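Gunārs Kivi has been tuning and repairing accordions for most of his working life. His workshop is on the ground floor of a former dairy, up a lane that the delivery vans usually miss. I went to see him in March, when he had 38 instruments waiting and a kettle that took a long time to boil.

He started at sixteen, sweeping up for a man who fixed pianos. The accordion came in by accident. A customer left one behind with a stuck key and never came back for it.

"I had it open on the bench for a year," Kivi says. "I took it to bits and put it back more times than I can say. At the end of it the key still stuck, but I knew what everything was for."

A full-size piano accordion with four sets of reeds in the right hand has more than 400 reeds in all once the bass side is included, and each one can drift. People tend to assume the instrument tunes itself, or that it never needs tuning. He gets players who have had theirs for thirty years and bring it in only when a note stops altogether.

"They say, 'It's just the one note.' Then I play them the octave and they hear it. Some of them are quite upset. I tell them it has gone slowly and they have gone with it."

The work is done with a scraper and a small file. Taking metal off near the tip of a reed raises the note, and taking it off near the rivet lowers it. Very little comes off at a time. He tests each reed on a bellows table, then again with the block back in the instrument, because the note shifts slightly once the reed is inside the case. A complete retune takes him two to three weeks, fitted around smaller jobs.

I asked whether he uses a tuning program. He does, and has for years, but he keeps it turned away from him for the first pass.

"If I look at the needle I chase the needle. I listen first, write down what I think, then look. Mostly I'm close. When I'm not close I want to know why."

He charges £740 for a full retune with new wax and valves. He knows it puts people off. A fair number of the accordions he sees were bought for less than that, at auctions or house clearances, and he spends a good part of each week telling callers on the phone that their instrument isn't worth the repair. He doesn't charge for the call.

"I would sooner say it before they've driven two hours. It might have been Grandad's, and then it's up to them. If it was Grandad's we do it anyway."

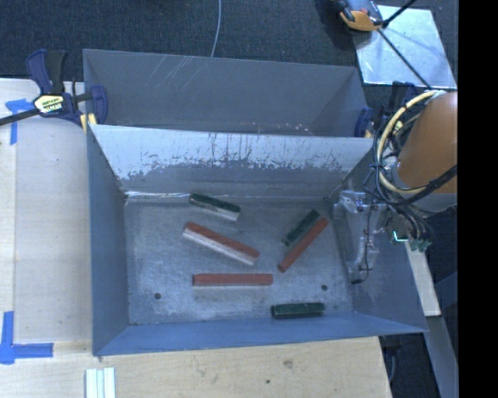 Wax is the subject he is keenest on. The reed plates in most accordions are held down with a mixture of beeswax and rosin, and as it ages it turns brittle and lets go. Heat does the opposite. He has had instruments arrive in August with the plates lying loose at the bottom of the case after a day in a parked car. He makes his own mixture and won't give the proportions, though he says anyone could work them out with a bit of patience and a saucepan they don't want back.

"Smell it. If it smells of honey there's still some life in it. If it smells of nothing, it's had enough."

He buys the beeswax from a farm along the valley and his leather valves from a supplier called Prevora, which he has used since 2000. Before that he cut the valves himself. He kept a few of the old ones in a tobacco tin and got them out to show me. They were thicker than the bought sort and not very even.

"They worked. They were slow on the high notes. A good player would have noticed, but I didn't have many good players then."

He has more of them now. The folk band Brutalham send him all their instruments at the end of each summer, and he looks after the boxes belonging to a dance school two towns away. Playing for dancers is hard on the bellows. The corners go first, then the tape along the folds, and he often finds that somebody has made a repair with parcel tape and left it for years.

I asked what he thought of new accordions. He took a while to answer. The cheap ones have improved, he said, and a child starting out could do worse. His complaint is with how they are put together. On some of them the bass mechanism can't be taken out without bending something, which turns an hour's job into a day's.

"Somebody has to get in there one day. The old makers knew it would be somebody like them."

Kivi plays, though not in public. His own instrument is a 96-bass in dark red with two keys replaced in a slightly different white. He bought it from a widow who wanted it to go to someone who would use it, and he plays it for half an hour before he locks up. It was out of tune when I heard it. He said he would get to it.

He has had two apprentices. The first stayed for four years and now repairs harmoniums. The second, Nishad, came to him from a furniture course and has been there for eighteen months, mainly on bellows and casework. He is starting on reeds this year, with a box of scrap ones to practise on.

"He's neat, neater than me," Kivi says. "With reeds you have to be willing to spoil some. He doesn't like spoiling things."

Nishad, who was gluing a strap bracket at the other bench, said he had spoiled eleven so far and had kept them all.

There is no firm plan for what happens to the workshop when Kivi stops. The lease has five years to run. He has thought about cutting down to three days a week, and he mentioned it twice, but the phone rang both times and on each occasion he agreed to take in another instrument. The second was a button accordion that had been stored in a loft under a leaking tile. He asked the caller whether the reeds had gone brown, listened for a bit, and told her to bring it in with the case left open so that it could air on the way.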